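Home | Shop | Care Guides | FAQ | Contact

Nitcombe Table Care: Your Questions, Answered

Hello and welcome! I'm Shahab Nouri, and I answer most of the letters that come in to our little workshop in Nitcombe, so I've gathered the questions I hear most often (with rather more chat than you probably wanted).

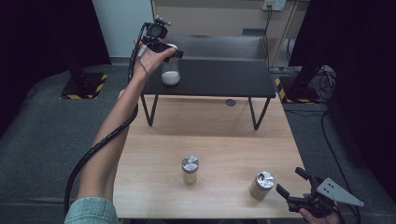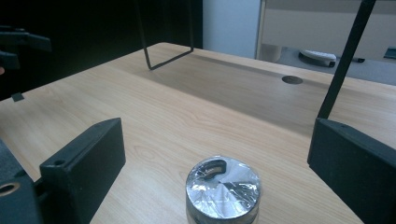
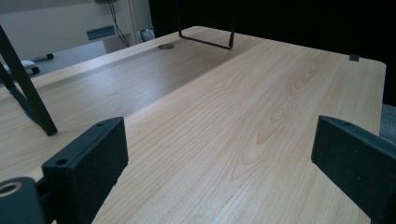

Pale wood tabletops, with the grain showing in all three photos.

How often should I oil my table?
Twice a year suits most homes. I like to do mine in November, before the heating has been on too long, and then again in spring when I can have the windows open.

Can I put a hot mug straight down on it?
Please don't! A coaster is such a small kindness to a table. If you already have a white ring, try a little Kuveck paste on a soft cloth, go gently with the grain, and leave it overnight before you decide it's a lost cause.

Will sunlight change the color?
It will, yes, and pale woods tend to turn a bit more golden over the years. Move your lamps and bowls now and then so you don't end up with a pale circle under each one.

Which cleaner do you recommend?
A barely damp cloth, most days. For sticky patches (we have grandchildren, we understand) a drop of mild dish soap in warm water, then dry it right away.

Do you still make the Ebrahimi table?
We do, and it's item 612 in the shop. The older Grirkico is sold out for now, but write to me and I'll put you on the list.

162 shares | 2816 views | Leave a comment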